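Search this site Go

Looking after the hand grippers — week 6 handout
2023-10-17, workshop notes, Humden

Right, pads and pivots! I know it's the dull bit, but most of the bad grips I saw in August came down to dusty rubber. Wipe both faces with a damp cloth, let them dry, then look along the top edges for wear. A few scuffs are fine. If the rubber has gone shiny, swap the pair (never just one, please). Spares are in the Unier drawer, bag 21.

Next, open and close it slowly and feel for grit where the links turn. No oil on the brass, it creeps onto the pads.

Then try it on something thin. I like a comb handle — pads level, handle straight up, and give it a gentle tug. 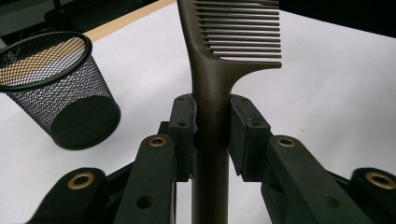

A note came back from the Skorkier group asking whether the tug should be done with the links fully warmed up, as theirs feel stiffer first thing. Yes, do 31 slow closes first.

Humden workshop notes | Contact | Back to top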